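Hutance opens orders for Brosela shelf-picking kit

Thursday, April 22, 2021

Hutance has opened orders for Brosela, a shelf-to-bin picking package for two-armed legged robots. It covers small-item storage of the kind found behind shoe counters and in returns rooms, where stock sits on open tiers and leaves in plastic bins. The company sells the software, a pair of wrist mounts and a setup service. The robot itself is not included.

Brosela was first shown to buyers last August, running a single arm. The release version runs both, and either hand can be assigned to a shelf or a bin in the setup file. Hands with five fingers are supported. Two-jaw grippers are not, and Hutance has given no date for them. 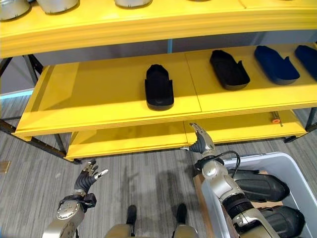 Brosela setup with yellow shelving, shoe-shaped items on the middle tier and a gray bin at lower right.

The package works from a head camera that looks down over the arms. Before the first run, the operator enters the height of each tier and the position of the bin. Hutance says setup for one shelving unit takes 90 minutes, including a test of reach at both ends of every shelf. Units with a raised front lip need an extra step, in which the minimum lift height is set by hand for each tier.

Items are taught one type at a time. The standard license covers 11 item types, and more can be added in blocks. Dark, matte items on a bright shelf are the easiest case, according to the product notes. Clear packaging and glossy tape are listed as harder, and the notes advise extra teaching passes for both.

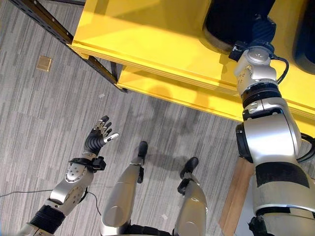

Warehouse & Logistics

Cable routing is left to the buyer. The wrist mounts come with clips, but the notes ask for enough slack at the wrist to allow full rotation and warn against loops that can catch on a shelf edge. A reach check in the software stops the arm if the wrist comes too close to a tier above the one being picked. The margin can be changed, though not switched off.

The floor matters less than might be expected. Carpet tile and sealed concrete are both on the approved list – thick rugs and floor mats are excluded. The robot stands in place during a pick and steps only between shelf positions.

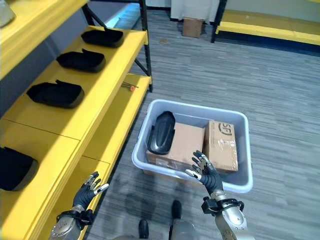
Mixed bins are supported in this release. Cartons and loose items can share a bin, provided the cartons were there when the bin position was entered or were placed by the robot. Anything dropped in by hand during a run calls for a rescan, started from the operator screen. The software does not plan a tight pack and makes no attempt to lay items flat.

Görtz, the distributor for the first batch, will handle installation and spare wrist mounts. Training is a separate charge and runs for 2 days at the buyer's site. Remote support is included for 400 hours of robot operation, after which a service plan applies.

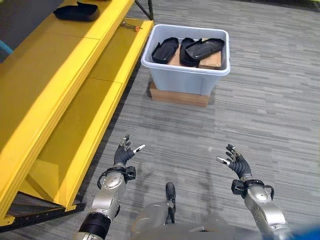 Bin height is adjustable in the setup file, so a bin may stand directly on the floor or on a flat base, as long as the base does not shift. Changing the height means repeating the bin scan but leaves the shelf data alone.

A version for hanging stock, under the working name Lerkanska, is in development. Hutance has not published a price for it. Orders for Brosela go through Görtz, with delivery slots assigned in the order that deposits arrive.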